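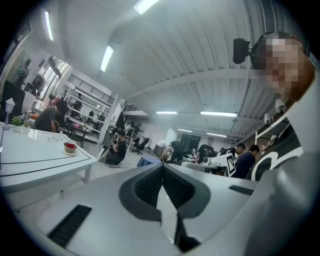 Gripper view, with a white table off to the left.

I've been meaning to write up the cup and saucer test since August. The question Idun Ljungberg and I had was a small one: does a policy trained on hand-held gripper demos do better when it also gets the view from the person's head?

We trained 2 versions on the same demos. One saw only the gripper views, the other got the head camera as well. Everything else stayed the same, down to the learning rate. 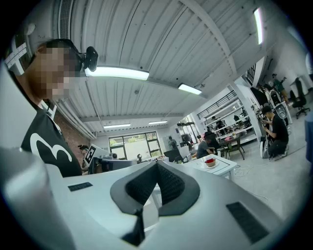

Head camera on, leaning slightly forward over the work surface.

The gripper-only version was fine once it was close to the cup. It was poor at finding the saucer when the saucer started far from the cup. Adding the head view fixed most of that, though training took 8 hours longer. Ottar Solberg thinks a wider lens would get us the same gain for less – I'm not convinced, but it's a fair thing to try.

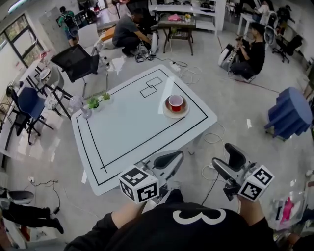 Both grippers over the taped table, red cup on its plate.

The markers on the grippers gave us more trouble than the model did. Tracking dropped out whenever one gripper passed behind the other, and we threw those demos away. Next I want to rerun both versions with the table moved.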